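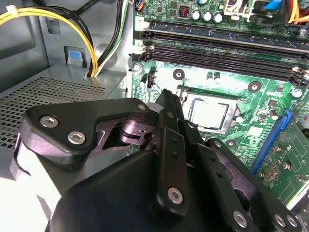
Kyrylo Stetsiuk reckons we should start with the noise, so we will. He wrote in after issue 6 to say our old About page read like a tax form and didn't mention a single record. Fair enough. New page, written in one evening, sorry for the state of it.

## Who we are

Brornton is a small record label and a printed music paper. Both run from two rooms above a shop in Estham. Heavy stuff mostly – doom, sludge, slow psych, the odd folk record when one of us gets our way. We press vinyl in runs of 300. Tapes now and then. Downloads for everything, always.

Chrysoula Katsaros looks after the label side: bands, pressing, sleeves, arguing with couriers. Apostolos Galanis edits the paper and does most of the live reviews, so if you got a bad one, write to him. Ourania Zacharopoulos draws the covers and has done since the first tape. Brahim Bouzid masters nearly all of it and mixes quite a lot.

## How it started

With a gig, in Brenside, in the back room of a pub that has since become flats. Three bands, one working monitor. Chrysoula recorded the last set off the desk and it sounded far better than it had any right to, so we put it out on tape. Sold the lot in a month. Made some more. Then a band called Ververidis sent us a demo with no phone number on it and we spent most of a summer trying to find out who they were. (They lived two streets away.)

Their first album was our first LP. It's still the one people ask for. It is being repressed, please stop emailing, it'll be out in April. Same sleeve, new cut, the long version of side two that wouldn't fit last time.

## What we put out

Records we'd buy. Not much more of a policy then that. We do one album at a time and we don't sign anyone for more than one. Costs come off first, then it's split down the middle with the band. They keep their recordings. All of it goes on two sides of paper and if you want to see a blank one, ask.

We're slow. A record takes us most of a year from the first email to the box turning up. Bands who need it quicker should go elsewhere and we'll happily suggest someone.
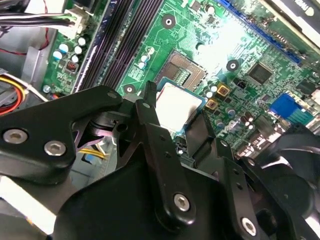 Issue 7 · page 24

The line above is where you'll find the full release list in the current paper, with what's left and what's gone. The web list is always a bit behind. Copies of the paper are free with any order, or send a stamped envelope.

The paper itself: interviews, reviews, long rambling pieces about amps. No star ratings. Apostolos won't have them. We review what gets sent and what we've paid to see, and we never review our own releases, though Ververidis do seem to turn up in the letters page every single time.

## Sending us music

Yes please. Links are fine, tapes are better. Some things that help:

- Tell us where you're from and whether you play live.
- Two or three songs. Your best ones first.
- No need for a press biography. Really.
- Don't send masters or anything you need back.

Everything gets listened to, usually by Brahim first, usually late. Replies can take weeks. If you've not heard by the time the next issue is out, give us a nudge, we won't mind.

## Gigs

We still put on nights in Brenside when a room comes up, and a smaller one in Estham with the chairs pushed back. Cheap on the door, bands paid on the night, earplugs free from the merch table. Under-16s with an adult. Step-free at Brenside, one flight of stairs at Estham – get in touch beforehand and we'll sort somthing out.

## Getting hold of us

Email's best. Orders go out twice a week, more if Chrysoula is passing the post office anyway. Shops wanting stock, ask for the trade sheet. Wrong record in the sleeve, keep it and we'll send the right one.

Page last updated 9 March 2018.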